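Subject: Re: [plandville-mending] What to do with the odd fabric bin?
Date: 22 October 2021

> Hi all, the swap shelf is getting out of hand again. I keep finding
> old sweaters and fleece bits shoved in with the good quilting cotton,
> and half of it has no note on size or fiber. Do we sort it, cut it up,
> or just pass it along to the Zatgate drop-off? Also, does anybody fold
> fleece in a way that STAYS folded? Mine slides off the shelf if I so
> much as look at it.

Oh, I have opinions on this one! I spent most of last night going through my own pile at home (the one that lives on the end of the bed until I want to sleep, then moves to the chair, then back to the bed) so it's all fresh in my mind.

First, I vote sort before cutting. I chopped up a really nice lambswool pullover last April thinking it was acrylic, and I'm still sore over it. I could have felted that thing and had mittens out of it. Now I have a bag of strips that shed on everything.

What I do at home is make piles by how the stuff feels, and I don't worry about color at all until the very end. Fuzzy goes with fuzzy, flat with flat, anything stretchy gets its own heap. It goes a lot faster than reading labels, and half the labels have been snipped out anyway. 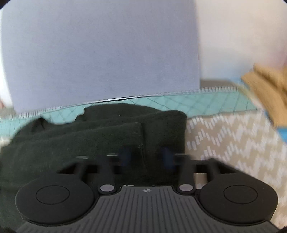
Then I go back through the fuzzy heap and pull anything that's big enough to get a pair of mittens or a hat from. My cutoff is 18 inches on the short side. Smaller than that goes in the scrap bag for stuffing, and I don't let myself argue with it.

As for folding -- fleece won't hold a crease, so quit trying! Fold it in thirds the long way, then roll it up from one end, pretty snug, and stand the rolls on end in a box. I use the Drunier boxes, the short ones with the cutout handles, and I get 5 rolls in each if I lean on them a little. They don't slide anywhere and you can see what you've got from the top. Sweaters I still fold flat, sleeves in, and never more than 4 high or the bottom one comes out looking like a pancake.

I'd hold off on Zatgate for now. Last I heard they wanted everything washed and bagged, and I don't think any of us wants to run that many loads. The Ingvarsson mill store might take clean wool scraps, though. They had a sign up for it by the register, but that was before they moved the counter, so somebody should call first.

Oh, and labels! I pin a scrap of paper to each roll with the measurements and my best guess at the fiber. If it's 100 percent wool I write WOOL in big letters and underline it (see lambswool, above, sigh).

I can bring two empty boxes to the next meetup if there's room on the bottom shelf. Is the broken iron still down there?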